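From: Branwen Bellis
To: shop-and-bench list
Date: 3 September 2018
Subject: Re: [bench] Gray top, scratches and the long line

Lowri Rosser wrote:
> Before you order anything, can you say whether the marks are in the
> surface or on it? I had a dark top at the Cummont unit that I was ready
> to throw out, and half of what I took for scratches was plastic and
> metal rubbed off other things. Also, is the pale line one of the
> scratches or is it a joint? You called it both in your first message.
> And what do you want the bench for after this? If it's only for
> assembly I would leave it alone.
>
> Lowri

Lowri, thanks. I'll take those in order.

I don't know yet whether all the marks are in the surface. I went over the right half with a damp cloth and then with a white eraser, working on a patch near the front where it wouldn't matter. Some of the fine marks got fainter and a few went away. The rest stayed, and I can feel two of them with a fingernail. So it's a mix, as you suspected. I haven't tried any solvent. The finish is matte and I don't want to end up with a shiny patch in the middle of it.

The line is the part I can't settle. I called it both because I went back and forth while I was writing. It is on the left side and runs from near the far edge down toward the front at a slant, and it wavers a little. If it were a joint I would expect it to be straighter. If it were a scratch I would expect it to have a start and a stop that made sense, like something heavy being dragged.
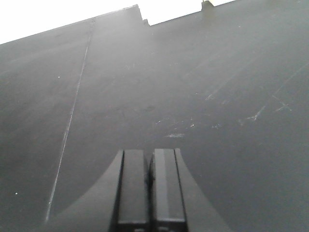

I ran a plastic card along it and the card didn't catch, so there isn't much of a lip, if any. I also looked for a matching line underneath and couldn't find one, but the underside has an old coat of paint and I didn't scrape it.

As for what I want it for, it will be general use. Sorting parts, some light assembly, and cutting card with a mat under it. Nothing hot and nothing with oil. I would like it to be smooth enough that small screws don't hang up in a groove. I don't mind how it looks from across the room.

The far edge is the other thing I asked about and nobody picked it up. It has a stepped notch in it to the left of the middle, and further right there is a small tab that sticks up. I had planned to put a straight strip along that edge to stop things from rolling off. The tab is in the way. I can either cut the strip in two and leave a gap at the tab, or notch the strip to fit over it. I don't want to cut the tab off until I know what it was for. The man I got the bench from said it came out of a rental office near Jetport and he had never used it himself, so he couldn't tell me.

I bought it in April for $36 and the delivery was $39, so I have no great sum tied up in it. A new top the same size from Ekard would cost nearly 4 times what I paid for the bench, before cutting. That is why I would sooner clean this one up if it can be done.

What I have in mind, unless someone talks me out of it:

Wash the whole top with dish soap and water, dry it, and leave it overnight.
Go over the right half with the eraser again, all of it this time.
Look at what is left in a low side light and mark the deep ones with chalk.
Fill only those, with a gray filler, and knock it back with a fine pad.
Leave the long line alone for now.

The haze bothers me a little too. The left part looks lighter than the right, and I had put it down to dust, but I wiped it and couldn't see much change. It could be wear, or it could be whatever the last owner used to clean it. 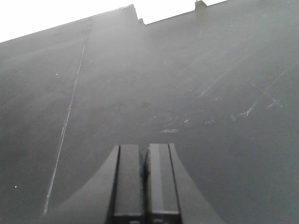 Owen wrote back to me off the list and said to go ahead with the wash but to skip the filler. In his experience gray filler on a matte dark top always dries a shade too light, and then you have a set of pale patches where you had pale scratches. He would use a dark wax stick, warm it in the hand, press it in and scrape it flush with a card. It can be picked out again if it looks bad. He also said to put a short length of tape across the long line in 2 places, with a pencil mark on each side of it, and check in a month to see if the gap has grown.

I have no wax sticks but they are cheap, so I'll try one on the deepest scratch and leave the others until I see how it looks. The tape costs nothing and I'll put it on after the wash.

Lowri, when you cleaned the Cummont top, did you use anything stronger than soap on the parts that wouldn't rub off? And if anyone has seen a tab like that on the edge of a bench top, please tell me what it held.

Branwen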